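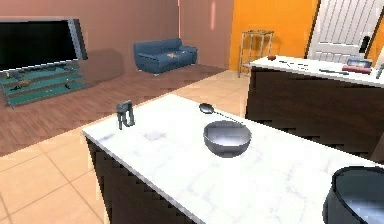 Mixing bowl and spoon on the kitchen island

Our council started its food scraps collection in February, and I said I would write something once we'd had a proper go at it. I went to the information night at the hall in Natham and have been doing it at home ever since.

The way it works is that food scraps now go in the green bin with the garden clippings. The green bin is emptied weekly and the red one has gone to fortnightly. Every household was given a small bench caddy and a roll of 100 liners. After that you buy your own or pick up another roll from the library.

The fortnightly red bin is what people were cross about at the hall. There is a couple on my street with twins in nappies and they have a fair point. You can apply for a larger red bin at no charge if you have kids under three or a medical reason, but the form was not ready on the night. It is up on the council site now, under Waste and then Forms, which took me a while to find.

Reto Schnyder from the waste team did most of the talking. He said the trial covers 2640 households, from the highway down to the creek, and that the load goes to the Golitz composting yard past the old quarry. It used to be buried with everything else. He put up a chart of what was in the red bins before the trial and the biggest slice was food, which didn't surprise me.

Farzad Yazdani asked about contamination, because he grows vegetables for the market and buys compost by the trailer load. He has had bits of plastic through it before, from another supplier. Reto said a truckload gets turned away if there is too much plastic in it and the council pays for the tip instead. He would not give a figure for how much is too much. Farzad asked twice.

The liners are made by Stetinex and they are fine as long as you don't leave them. Three days is the limit in warm weather. On the fourth day ours went through at the bottom and I was wiping tea leaves off the floor. I now line the caddy with a sheet of newspaper first and empty it every second night. Bones are allowed. So are prawn heads, though I freeze those until bin night. Tea bags are not, because a lot of them have plastic in the mesh, so I have gone back to loose leaf.

I weighed our red bin bags for a few weeks before and after on the luggage scale. We have gone from a bit over nine kilos a week to less than five. There are two of us and a dog, so make of that what you like.

The cost to ratepayers is about 25 dollars a year. I can live with that, but I would like to see it listed on its own line on the rates notice and it isn't at the moment. I have emailed to ask.

The council is taking written comments until the end of the trial. Drop them at the front counter on Ivanov Street or post them to PO Box 302. I've put in mine about the tea bags, since the fridge magnet they sent out still shows one going into the caddy.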